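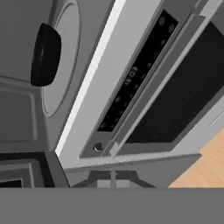 4.2 Stopping rules

Charvát's house rules ask that a trial be abandoned after two failed contacts with the appliance door. Of 143 simulated kitchen trials, some 30 went on regardless, the policy having no opinion on etiquette. We now log every contact, as Mahlangu and Pillai advise, and end the trial in software -- an operator with a keyboard is apt to be hopeful. Figure 4. Microwave and control panel, simulated kitchen.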